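The returns room at Promovport opened at 7, and by October Yesenia Montes was the only one who still came early. There had been four of them on the long table. Two had gone to the Mikkelsen warehouse and one had retired to Arkley.

The job used to be simple. You took a tote, you pulled out what people had sent back, you said what it was and put it where it went. On a good day Yesenia did 556 pieces and talked the whole time. Now the arm did the pulling out, and she sat at a screen and answered it when it was unsure.

"It's asking less," said Sumathi Marar, who had come down from the office with a printout. "It sent you 233 questions on Wednesday. That's good."

"Good for who?"

Sumathi thought about it. "For the number," she said.

Yesenia turned back to the bin. The arm had gone in over the left side and stopped, and her screen had lit up.

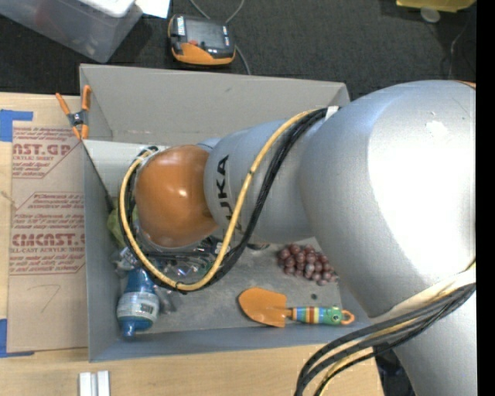

She typed grapes, then trowel, then bottle. For the trowel it wanted to know garden or toy. She put toy — the handle had a green head on it with an eye. Lena would have held it up and made it talk. Lena was at Mikkelsen now, on nights.

"Do they want me to train on the second one?" Yesenia asked.

"They want you to run both."

"Same pay?"

"I asked," Sumathi said. She folded the printout and pulled over one of the old stools. The screen lit up again, and Yesenia moved the keyboard so they could both see.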